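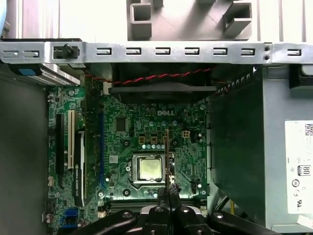
A Dell with its lid off and a card in the gripper.

Workshop tips: showing an arm how to work inside a PC

Fitting a memory card by hand takes a few seconds and a bit of swearing. Showing a robot arm how to do it takes an afternoon and a better class of swearing. These are the notes taped up beside our bench at Ladasstead.

Clear the cables first. A loose loop of wire will find the fingers every time, and you won't feel it through the controls. Zip ties cost pennies.

Lay the case flat and stop it sliding. A strip of rubber matting does nicely. If the case creeps between goes, you are teaching the arm to chase it.

Unplug the thing at the wall. Yes, you. Then hold the power button in for a moment and touch bare metal before you handle any parts.

Pick the card up by its short ends when you do it yourself, and choose a grip for the arm that keeps off the gold edge. Skin grease and gritty fingertips do contacts no favours.

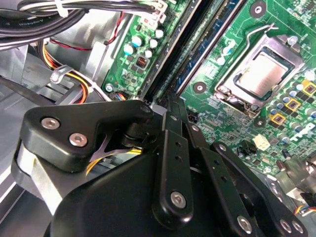
Come down to the slots slowly and stop just above them. Line up the notch, check it, then check it again from the other side, as the wrist view flattens everything and makes you feel cleverer than you are. Open the slot latches by hand beforehand unless latches are the lesson.

Press one end, then the other. If it won't go, back off. Leaning on the controls is how we came by our collection of bent boards.

Keep the fumbles short. A near miss you put right is worth saving – four minutes of dithering over the processor is not. We bin those and make tea.

Stop after 20 goes and swap drivers. By then your wrist has opinions, and the runs get sloppy. We planned for 80 in our first session and threw out most of the second half.

Practise on scrap. Our dead boards come from a box marked Fakby, and it hardly matters what happens to them.

Last thing: park the arm well clear before you reach in for a dropped screw. The screw will be under the power supply.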